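What to buy first when you plan for a cleaning robot

Illura is a small company that wants to put household robots in furnished rental apartments. Before it buys anything, it has to know what the work looks like. I spoke with its purchasing manager one morning in April, in the office they share with the supplier Lebrun.

"People ask me for the price of the arm," she told me. "I ask them which chair they want to clean."

Her first budget had one line for the arm and one line for everything else. The second has 39 lines. Grippers, spare fingertips, covers, shipping, and 8 weeks of a technician's time are all written separately. 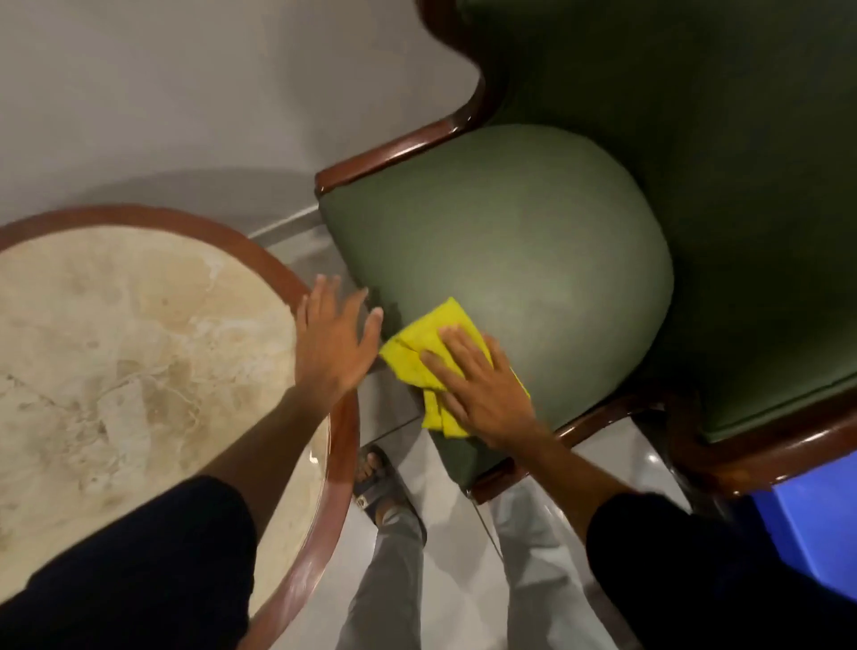 Upholstery is the part that worries her most. A person wiping a seat cushion can brace it with one hand and press the cloth with the other, and does not think about it. "For us this is already a question of money," she said. "One arm or two? If it is two, I must also plan a wider base, and then it does not pass between the furniture."

She has offers from Dradar and from Flurar, and has not signed with either – the service terms are still open. For the trial she set aside 300 hours, of which 200 are only for soft furniture.

I asked if she would rent first. "Yes, for the arms. The cloths I will buy."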